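Home and shared shop builds > Manipulators > Two-arm suturing rig, cable slack at the wrist

kartini_purba
Wamard shop, bench 5. The controller is a Triler board with firmware I wrote in February. The left arm tracks well. The right one lags when I reverse the wrist, and I lose thread tension between the tools. Cable stretch or backlash? Jaws open, strand running across from the other instrument:

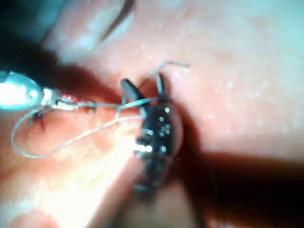 Khairul Menon
Backlash. Put a dial gauge on the output and reverse it slowly before you touch the cables.

puspita_y
Disagree. New cable always stretches. Run it 134 cycles, retension, then measure.

kartini_purba
I did 73 cycles and stopped when the idler started squeaking. Will do the rest tonight. Two knots tied on the line, next strand coming down to the driver:

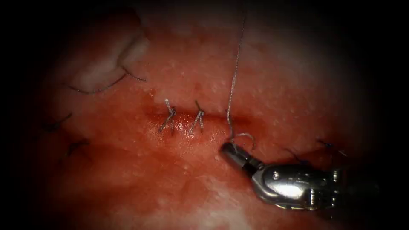 I've dropped the wrist speed to 3 degrees per second on reversals – slow, but the motor current stays flat. The gauge goes on tomorrow.

farah_raju
Check the pulley set screws too. Mine were loose and I blamed the cable for a month.

Khairul Menon
Still say backlash.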